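Kitchen week, part two: me versus the colander

So I'm back at the white table, and my wrists are killing me! For anyone who missed the last post, I'm spending my evenings driving a robot arm by remote control for the Vurkaneck project, showing it over and over how to handle ordinary kitchen stuff so it can (fingers crossed) learn to do it alone. The target for this task is 251 good demonstrations. I have 70. Please send coffee.

I went in thinking the ketchup bottle would be my enemy. Nope, the ketchup and I get along great. It's the pale green colander that makes me want to lie down on the floor. The rim curves away from you whichever side you come at, and if you tip one finger in a bit too deep you end up shoving the whole thing across the table instead of picking it up – and then that run goes in the trash and you start over.

The other thing is that I drive mostly off the wrist view, and green plastic full of little holes is a terrible thing to judge distance by. I keep flicking my eyes to the overhead view and back again, like checking mirrors on the freeway.

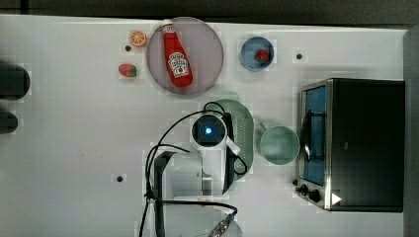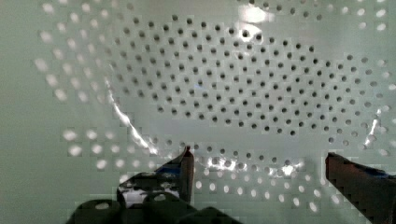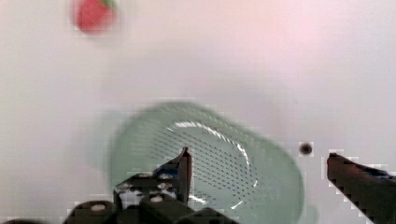 What's helping (a little)

Slowing way down for the last inch. I used to swoop in because it felt smooth and confident, and then I watched my recordings back and they looked like a seagull going after fries. Now I stop above the rim, check both views, and creep in. It adds some 16 seconds to a run, but I'm throwing out far fewer of them.

I've also quit correcting with tiny nervous wiggles. If I wiggle, the robot learns to wiggle! Kandpal, the software we use for playback, draws the path as a line, and my early ones look like a toddler got hold of a crayon.

Last night I got 11 keepers in a row before I sneezed and flung the controls sideways. I'm still a bit mad about it. Next up is the mug, and I already don't like the look of that handle.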